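April 2021
Posted by the Susby Larder

I have been packing a snack box. It started as a small kindness, a few treats for the family back in Talalance, and has become the sort of job that takes over the dining table for an evening and makes you late with supper.

The rules are simple enough. The whole thing has to come in under 2 kilos or the postage doubles. Nothing that melts. Nothing that leaks, after the plum sauce of last October, which I'm told got into a christening card. And nothing I'd rather eat myself, a rule I have broken 12 times since Sunday.

Packing order is where opinions differ. My own method is bags round the sides, buns on top, and then standing back with a cup of tea to admire how badly it all fits. Anything puffed up with air takes the space of a small dog and weighs less than the tape. Buns travel poorly but are always the first thing asked after, so in they go.
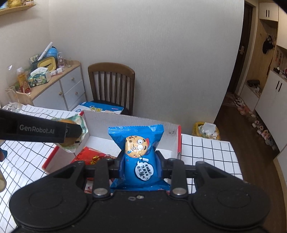

The blue packet with the biscuit in a red cap, on its way in. Red and gold bag already aboard.

I like that biscuit. He has the wide eyes of someone who has seen the customs form. His speech bubble ends in a question mark, and I felt much the same by the time I got to the bit where you declare the value of a bun.

Final weight to follow, once I've found the kitchen scales. They were last seen under the spare parcel tape.

Last updated: Tuesday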